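Subject: Re: [owners-list] Priseck and the "values first" hiring plan
Date: September 4, 2018

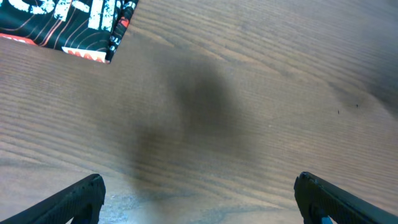
Black package on a light brown wooden tabletop.

Iara Jara wrote:
> We sat through the Priseck presentation in February and I came
> away sold. They score every applicant on values before anyone
> looks at a resume, and their people say turnover at Erkholm
> dropped by up to 80 percent after the switch. The fee is 2000
> a year for a shop our size. I think we should go in together,
> us and Chiriac and whoever else wants a seat, and ask for a
> group rate. Who's in?

Iara, I'm not in yet, and I'd like to see a few things before I would be.

Start with the 80 percent. Over what period, and compared with what? Erkholm closed its second location right before they signed up. If you lay off the people most likely to quit, turnover looks great for a while. I asked the Priseck rep about this by email and got the brochure back, the same one, with a friendlier cover note.

Then the score itself. It comes from 482 questions the applicant answers at home. I took the sample version. Anybody who has ever held a job can tell which answer they want. "I return extra change when a cashier makes a mistake." Well, sure you do. A liar will do fine on this, and the blunt person who admits to having a bad day once in a while gets marked down. I have hired that blunt person more than once and been glad of it.

Venalov used something like it a few years back. They dropped it, and I've heard two different reasons why, so I won't repeat either one. But somebody on this list worked there — please speak up if you can.

I do agree with you that we hire badly. Most of us go on a gut feeling and a 20-minute chat. What has worked for me is calling references, really calling them, and asking what the person did when something went wrong. It costs me an afternoon. I also pay people for a trial shift, and I learn more from that than from any form.

If the group still wants to talk to Priseck, I'd ask for three things in writing: the Erkholm numbers by quarter, a list of clients who left, and an exit clause shorter than a year. If they send all that I'll read it with an open mind. As for the group rate, a discount on something we haven't checked doesn't do much for me.

Also, page 3 of the contract lets them keep our applicants' answers. Did anyone else catch that?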